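Kasport to buy 4 more two-arm cells, wants them in by May

2018-07-21

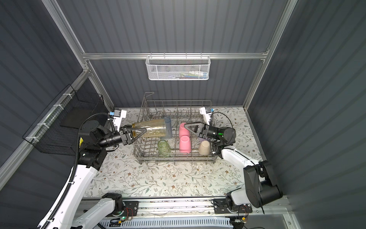 Kasport will put money into four more two-arm robot cells for its dish handling work, the company said in a short note to suppliers. The order goes out in two parts. First two cells this budget year, the other two once the new room at the Lò site has power. Target for all four up and running is May.

Price per cell not given. Bảo Châu, who runs equipment planning at Kasport, would only say that the arms are less than half of it. "People ask for the arm price and then they stop asking," she said. "Then the bill for rails, panels, grippers, cable and spare parts shows up and everybody is surprised. We were surprised too, the first time."

The work itself is kitchen stuff. Cups, bottles, a wire dish rack, two arms that have to share a small space without knocking into each other. Kasport wants to sell the finished setup to canteens and small hotels, places that wash a lot of mixed cups and can't pay for a big conveyor line. No customer named yet.

What's on the list

Frames and rails come from Gidik, same as before. Kasport looked at two other shops for the extrusion and stayed put, mostly on delivery time. Gidik quoted 12 weeks for the first pair. The second pair has no date on it, only a price hold to the end of the year.

Arms, grippers and wrist mounts are a seperate order with Vudarer, and this one is still being argued over. Vudarer wants payment in full up front. Kasport wants to pay 70 percent on order and the rest after the cells pass a check on site. Châu said she expects to land somewhere in between but wouldn't sign anything that leaves nothing to hold back.

Also on the list — gripper fingers, 100 sets. Sounds like a lot for four cells. Fingers are treated as a consumable in the new plan, bought in bulk and swapped on a schedule. In the last budget they sat under repairs, and every swap needed its own purchase form. Cables got the same treatment. So did small boards and connectors.

Cups and bottles have their own line too, a small one. Plastic, glass, whatever the shops have. Châu wants the mix changed often so the arms don't get tuned to one set of dishes. Breakage comes out of the same pot.

Where the money comes from

Part of it is cash that was set aside for a single larger machine, a closed washer and sorter that Kasport had planned to lease. That lease is off. The company ran the numbers again in spring and decided smaller cells could be added or moved one at a time, where the big machine would have tied up the whole room at Lò. Some in the company still prefer the big machine, Châu said, and the question could come back if the canteens ask for more speed.

No loan for the first two cells. For the second two, Kasport is talking to its bank about equipment finance. Those talks are early.

Staffing is the open item. The plan pays for one more technician, to start when the first pair arrives. Two were asked for. Training from Vudarer is included in the quote but only for the first cell, extra days are billed, and Kasport has put in for a few of them. Floor staff at Lò will get the basic course, meaning start, stop, clear a jam, call somebody.

Power and air are with the landlord. The new room needs its own breaker panel and that job has slipped once allready. If it slips again the second pair waits in crates, and Kasport pays for storage — Châu has a line for that as well.

Other buyers

Asked what she would tell a smaller firm pricing its first cell, Châu said get the spare parts quote in the same week as the main quote, from the same person. Ask how long a replacement gripper takes to ship. Leave room around the cell for a person to reach in from behind. And put a real number on setup time, with wages, before comparing it to anything.

Gidik confirmed it has the frame order. Vudarer did not answer by the time this was posted. Kasport says it will publish the final cost per cell after the first pair is accepted.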